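Hotels should keep their baths
By Jovita Figueroa

Every refit I hear of in Cledport ends with the baths going out and showers going in. Owners say guests never use them. I think the owners are asking the wrong guests.
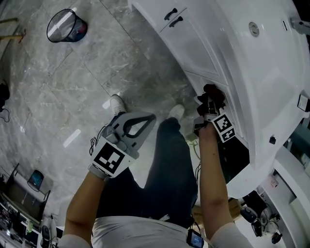

CLEDPORT, 26 July 2026 – The Alvarado took out 20 tubs in May. A shower is quicker to clean and uses less water, and I don't dispute either point. But a family with a toddler needs a bath, and so does anyone who has walked the coast path all day.

Macario Zavala, who runs a small guest house on the hill, kept his. He charges a little more for those rooms and they go first.

The usual complaint is upkeep. A tub with a side panel that comes away easily is no great trouble to look after, and a good one lasts for years. Hotels spend far more on televisions.

Keep one bath on each floor, at least, and say so on the booking page.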